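Notes from the slow lane of chapter nineteen

I said in April that the second Trollia book would be with my editor before the clocks had anything more to say about it. The clocks have since kept their counsel, and so have I. This is by way of an update for the people who write in, and for my mother-in-law, who reads this on her phone and then rings to ask whether it is all true.

The position is as follows. The book is 221 pages long. It should be longer, because at the moment it stops halfway up a staircase. My heroine has one hand on the banister and a letter in her pocket that she has not read, and she has been standing there for the better part of a month. I go in every morning, look at her, and change the colour of the carpet.

For anyone who has wandered in from elsewhere, I write small-town romances with a bit of a mystery attached. Trollia is the town. It has a harbour, a bakery, a vicar with a motorbike and a murder rate I try not to think about. The first book, The Lamplighter's Sister, came out from Kodmont, who are a very small press and very kind about commas. It sold more than 3000 copies, a figure I have mentioned at two weddings and to a man who came to read the gas meter. He said his wife liked that sort of thing. I gave him a bookmark. I gave him several bookmarks.

The trouble with a second book is that the first one is sitting there on the shelf, finished, looking smug. I went back to it last week to check whether the vicar's motorbike was green or black and ended up reading six chapters on the floor with my back against the radiator. It's black in chapter two and green in chapter eleven. I have had letters. I now tell people he had it resprayed, and in the new book there is a line of dialogue to that effect, which is how continuity gets done at my level.

I have also been answering the reader post, which I love and which is a splendid way of not going up the staircase. A lady in Wales wants the baker to find happiness. A retired surveyor has drawn me a map of Trollia, worked out from the text, and tells me that the harbour and the railway station are in the same place. He enclosed it in a cardboard tube. I've pinned it over my desk and I consult it with a feeling of dread, as he is quite right, and two people kiss at that station while looking out over a field.

Then there was the library talk. I do like a library talk. They put me between the large print and the radiator (I seem to live by radiators) and I read the scene with the broken lamp, and did the voices, and only lost my place once. Afterwards there were questions. The first was whether I knew where the toilets were. The second was where I get my ideas, and I gave my usual answer about overhearing things on buses, although I drive everywhere. A very small boy asked if there was a dragon in it. I said no, and he left, taking two adults with him. I have thought about that boy a good deal since. There could be a dragon on the staircase. It would get her moving.

Someone else asked whether I plan. I used to say yes. I have a ring binder with dividers, and for the first book I filled in a card for each chapter, using a pen called a Trummer that cost more than my shoes and leaks like a colander. For this one I made the cards again, 31 of them, one to a chapter, with a little summary on each and who knows what by the end. They were beautiful. By chapter four the plumber had turned out to be somebody's brother and the cards were no use to me at all. I keep them in the binder out of respect.

My editor at Kodmont, who has the patience of a heron, suggests I write the last chapter first and work back. I tried it on Saturday with a pot of tea and the door shut. I can report that everybody is very happy at the end and that I have no notion why. There's a wedding. I am not entirely sure whose. The vicar is officiating, so it isn't his, and beyond that it's wide open.
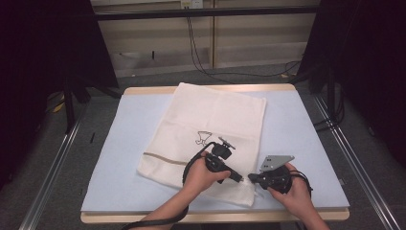
Covers have been the other great excuse. Kodmont sent three roughs for the new one and asked which I liked best, and I said all of them, and then lay awake. One has the harbour at dusk, one has the staircase (rude), and one has a lamp on a plain background with a great deal of empty space round it. I have come round to the lamp. I'm easily won over by a small black drawing on a lot of white, like the one on that flat white cloth bag with its little cartoonish figure, round at the head and pointed at the bottom. You could put that on a spine and I'd pick it up. The harbour at dusk is very pretty, but I have eleven novels on my own shelves with a harbour at dusk on them and I couldn't tell you which is which without my glasses.

The title is still undecided as well. My working one is The Clockmaker's Niece, and it has been pointed out that this makes two relations in a row, and that readers may reasonably expect a third. I don't mind that. There's always The Ferryman's Aunt. I have grown fond of the aunt already and she doesn't exist yet, so there is some danger I'll start on her instead.

In the meantime I've promised a short story to Bevia, the online magazine that ran my ghost one last winter. They want it by the end of the month and they want it cheerful. It is set in Trollia, at Christmas, and concerns a missing goose. I wrote the whole thing in four days and enjoyed every minute – nobody in it goes anywhere near a staircase. When it's up I'll put a note on here.

I have 100 bookmarks left from the first book, with the old cover on, and I'd like them out of the hall cupboard before the new ones turn up. If you'd like one, send me your address through the contact page and I'll post it with whatever stamp I can find. If you would like ten, so much the better.

Right. Chapter nineteen. The carpet is currently blue.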